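Search the list archive Go

From: Araceli Vallejo
To: Household list
Date: 14th April
Subject: Re: Folding on the bed or on the table?

Rosalía Cantero wrote:

> Hi all,
> We moved in December and the new place has no room for a folding
> table. I have been doing all the laundry on the bed and I don't like
> the results. T-shirts come out with one side longer than the other,
> and anything dark looks wrinkled by the time it gets to the drawer.
> My mother-in-law says the mattress is too soft and I should use the
> kitchen counter. The counter is 60 centimeters deep, so a sweater
> hangs off the front.
> Does anyone here fold on the bed and get decent stacks? Also, do you
> take the bedspread off first or leave it on?
> Rosalía

Rosalía,

I have folded on the bed for years and my stacks are fine. I would not go to the counter. Apart from the depth, you'd have to clear it and wipe it each time, and there is always some grease near the stove that you don't see until it is on a shirt.

On the bedspread, I leave it on. Sheets slide around more than a bedspread does, and you end up making the bed twice. What matters is that the cover is pulled tight before you start. Mine is an old printed cotton one from Zundby, washed so often that it has no body left, and it creases if you look at it. I pull from the foot end first and then do the sides. If there is a fold in the cover running under the garment, it will come through to the garment, and you'll think you folded badly.

For the uneven T-shirts, my guess is that you are folding them straight from the basket. Spread each one out fully first, front side down, and smooth from the middle toward the hems with the flat of your hand. Then square up the shoulders. It adds a few seconds per shirt. Julián Arrieta wrote a long message to the list on this and his order was shoulders, sides, hem. I do the hem before the sides, but either one works.

Work at the foot of the bed and stay on one side of it. I use the right half, as the window is on that side in my room. The pillows stay up at the headboard where they belong. Some people pile the finished stacks against the pillows and I think that is a mistake, as you have to lean across the whole mattress to reach them and you flatten whatever is in between. I put finished stacks on a chair.

Dark things need more care, I agree with you there. Black shows every ridge. It also picks up lint from the cover, so I shake the cover out before a dark load and keep a lint brush on the nightstand. I do the black pieces first, while they still have some warmth from the dryer, and I do them one at a time. If you lay one on top of another to save space, the bottom one keeps the marks of the top one.

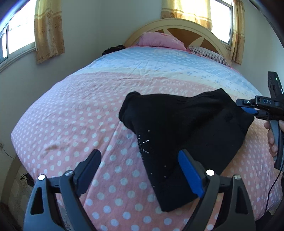 With black tops I also check the corners before the first fold. They like to turn under, and on a patterned cover you can miss a rounded end where it should be flat. Lift the corner, pull it out, put it down again. If there are still ridges across the middle, pick the piece up by the top edge and let it drop flat. Rubbing at them with your palm does very little.

Lucía Rivas asked me off-list about folding boards. I had one called a Cladelon, with 4 hinged panels. It was good for men's shirts and too wide for anything of mine, and on a mattress the side panels sank and didn't fold over cleanly. I gave it to my brother. If you want something firm under the clothes, a large piece of stiff cardboard does the same job – just keep it behind the wardrobe when you are done.

One more thing about softness. Rostyslav Dovhaniuk said last year that he puts a folded wool blanket under the bedspread at the foot, and I tried it for 3 loads. It does help with pants. For T-shirts I saw no difference, and then you have a blanket to put away as well.

Let us know how the drawer looks after a couple of weeks. If the sweaters are still a problem, say which kind of knit they are, as I fold the heavy ones in a different way and can write that up.

Araceli

Household list – contact the list owner | Copyright the respective authors | Back to top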